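About Us

October
By the Sturollow team

Sturollow teaches robot arms to do small household and workshop jobs by showing them how. We don't write out the movements for a job in code. A person takes hold of a pair of hand controls, the arm copies what they do, and everything is recorded: the joints, the grippers and the view from a small camera at the wrist. A task shown enough times becomes something a learning program can work from.

We started in one room in Drellmont with a second-hand arm and a folding table. We now have 19 stations over two floors of the old Fairweather building, and a training room on the ground floor where new operators spend their first 20 hours before any of their work is kept.

Each station is a tabletop with walls behind and beside it, and we change the surfaces and the wall panels regularly. Some are plain. Others are as busy as we can find, with big flowers and leaves in strong colours. A robot that has only ever seen a white bench tends to struggle in a real kitchen, so we would sooner give it the variety early on. Polished stone is one of the harder surfaces, as it picks up reflections from whatever stands near it.

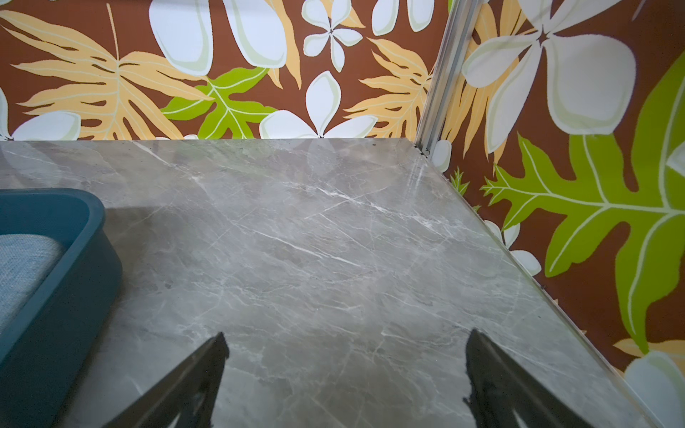

Trisier, who have been using our recordings since our second year, told us the slow ones were worth more to them than the tidy ones. Their learning program had been copying our quickest operators and knocking things over, and they asked whether we could stop rewarding speed. We did. Operators are now paid by the hour, and a recording with a missed grasp and a calm second try is kept and labelled as such.

Most of our work falls into two kinds. Remote control is used where the job needs two arms or a long reach, and the operator sits a short way off with the wrist view on a screen. For simpler jobs we guide the arm by hand, which means holding it near the gripper and moving it through the task. Hand guiding is quicker to learn but tiring over a full shift – we limit it to two hours at a time.

A normal task is shown at least 50 times with the objects moved between goes. Larger orders run to 2,000 recordings or more, shared between several operators so that one person's habits don't take over. Our task list stood at 1,082 entries when this page was last updated, and it covers sorting, wiping, folding, pouring, and putting things into trays and taking them out again.

We take on new operators in spring and autumn. You don't need a technical background. Steady hands help, and so does patience – the same cup may need picking up all morning. Visits to the Drellmont site can be arranged through the front desk, which is open until 4.30 in the afternoon.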